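Getting the Creases Out Without the Iron

I own an iron. It lives behind the vacuum cleaner and we have an understanding. Most weeks I manage without it, and my colleagues at Mollel have yet to complain.

Start at the washing machine. Don't fill the drum past three quarters, and take everything out when the cycle stops, not after dinner. Shake each piece hard before it goes on the line. Shirts hang by the hem, pegged at the side seams, so the peg marks end up where you tuck them in.

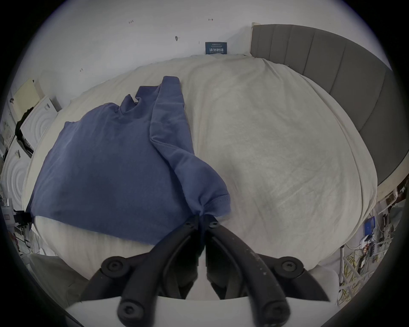 Damp hands will deal with most of what's left. Lay the thing flat, wet your palms and smooth outwards from the middle, then leave it for 30 minutes. Cotton is the stubborn one. A blue T-shirt left crumpled on the bed will have a scrunched collar and a fold running down from it, and the ribbing needs a gentle tug sideways before you smooth anything else. Do the sleeve hems last.

For linen, give up. Call it relaxed and wear it with confidence.

Spray bottles: any old one, rinsed well. Plain water is fine. Maite Arrieta adds a capful of white vinegar and swears the smell goes. It mostly goes.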